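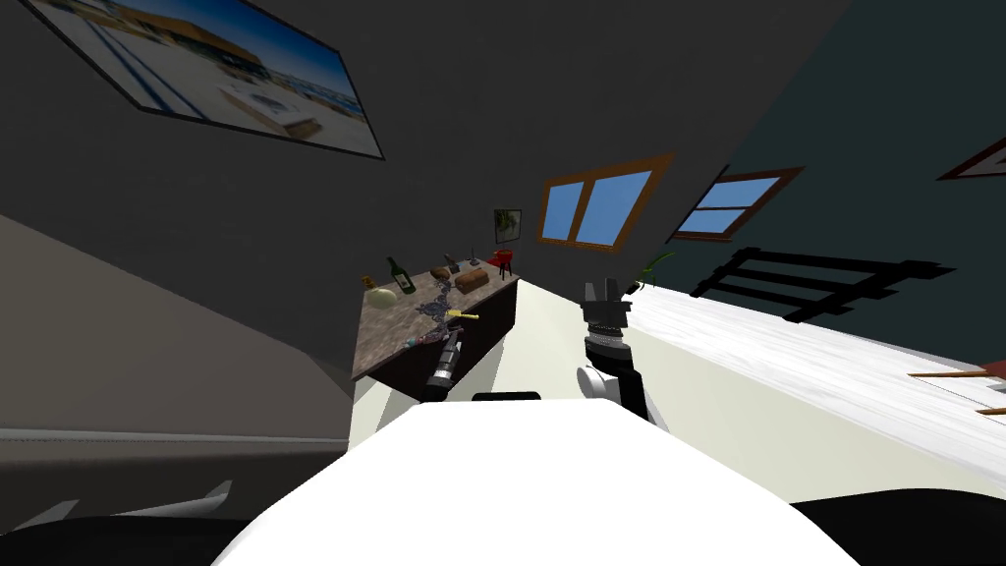
Fig. 1. Simulated kitchen, robot's own view, left arm reaching toward the counter.

Week 3 handout: gathering examples in simulation

Last time I went on far too long about policies, so this week is all about what we feed them. We'll stay in the simulated kitchen (the Rumon build, same login as before), and by September I'd like you all to be comfortable recording your own episodes there.

One episode is one attempt at one task, start to finish. You drive the arms, the simulator logs the joint positions, the gripper commands and the camera view, and you add a one-line instruction when you stop. Write that line the way you'd say it to a roommate! "Pick up the bread" is great. "Execute grasp on object 4" teaches the model nothing about how people talk.

Now, clutter. Look at the counter in Fig. 1: bottle, bread, onion, grapes, a red pot down at the far end. I love a counter like this, and I'd much prefer 50 episodes on it to 80 with one lonely onion in the middle. The tilt matters too — the robot's view leans quite steeply there, and a model that has only ever seen a level horizon may have trouble with it. So please don't throw out tilted episodes. Keep them, and tag them "tilt" in the notes column.

Failed grasps: keep those as well, but mark them. Last year's group (the Hedegaard set) recorded 948 episodes and deleted the bad ones as they went, and I spent a very long evening wishing they hadn't. We ended up with 143 that I could use for the recovery exercise, all from one person who forgot to delete anything. Bless them.

A few habits before you start:

Reset the objects between episodes, and move at least two of them.
Use both arms over a session, even if you have a favorite.
Stop recording once the task is done. Long idle tails are a pain to trim.

Reading: the Zunis notes on teleoperation, sections 1 and 2. The Cirkport chapter is optional, and pretty dry — skim the part on labeling and skip the rest. Bring your episode log to the next session.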